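Learning to Push

At Espinoza College, the robotics club meets in February to prepare for the Limum Challenge, a student contest in moving objects without a gripper. Two teams of two share one arm and a budget of nearly $300. "The students plan every stroke before the arm moves," said Santino Domínguez, the club's faculty adviser.
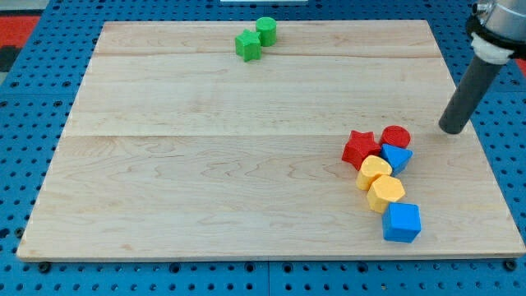
Volume 2

Stars, cylinders and other colored blocks serve as test pieces – each shape turns differently when the rod meets it. Teams submit their code before the final round.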